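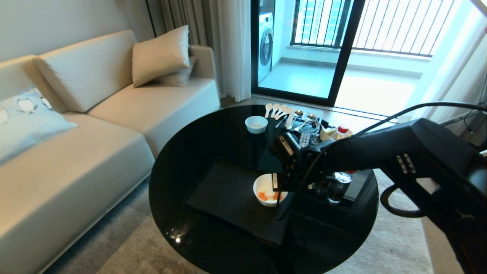 Vol. 16, No. 4, p. 68

3.2 Eating surfaces outside the kitchen

The household inventory recorded every horizontal surface on which food was placed during the survey period, whether or not the surface had been bought for that use. Of the 3,547 surface records retained after cleaning, those from living rooms proved the most difficult to code. Kitchen benches and dining tables tend to hold one class of object at a time. Coffee tables hold several, and the classes overlap in ways that the original coding sheet (Bianchini and Beddoe, Appendix B) did not foresee.

Figure 4. Round coffee table with glossy black top, living room, Zirkdale sample. White bowl on black tray, near side; second, smaller bowl toward the window.

The table in Figure 4 was coded as mixed use. The larger bowl, holding orange pieces of food in a pale liquid, stands on a rectangular tray with a slightly raised rim and was entered as a served portion. The smaller bowl holds only a little pale liquid. Under the rules in Section 2.4, a vessel with a small quantity of liquid and no visible solids is entered as "indeterminate", because a still record does not distinguish a finished portion from one not yet filled. The same rule was applied to the orange pieces, which were entered by colour and not by name. Coders disagreed between carrot and mango, and neither label was forced.

The four white plastic spoons, laid in a row with their bowls toward the window, were entered as a single utensil group. Coders were instructed to treat aligned utensils as a group when the spacing between them was less than the width of one utensil, and as separate items otherwise. Two gold-coloured round objects in the same cluster could not be assigned to a class and were placed under "small items, other". They were left out of the utensil totals.

Non-food items accounted for much of the remaining coding time. A remote control, a coiled white cable and a pale yellow packet or box share the table with the bowls and with two bottles, both red-capped. The bottle with a yellowish label was entered as "bottle, labelled, contents unknown". The clear water bottle at the front right was entered as a beverage container. Cables were given their own class after the October pilot, in which they had been grouped with electronics and had inflated that category in living rooms.

3.3 Trays as boundaries

Trays were recorded separately from the surfaces beneath them. In the Howells sample a tray was normally carried in with the meal and carried out again, and it could be treated as part of the tableware. In the Zirkdale sample several participants reported that their trays stayed on the table between meals. We therefore coded a tray as a boundary within the surface, and objects were assigned to either the tray zone or the open zone.

The distinction matters for dark, reflective tops. On the table in Figure 4 the tray and the tabletop are both black and both reflect light, and the tray edge was located mainly by its rim. Where a second tray was likely but could not be confirmed, as along the right side of the same table, the zone was marked provisional and excluded from the area estimates. Curved table outlines posed a further problem, as a rectangular tray on a round top leaves open segments that are awkward to measure. These segments were estimated from the tray corners to the table edge and rounded down.

Seating was noted only where it faced or adjoined the surface. Sofas were entered by colour and cushion form, in this case cream with low, boxy cushions. Throw pillows were entered as present or absent; printed patterns, such as the penguins on the light blue pillow here, were kept in the free-text field and played no part in the analysis.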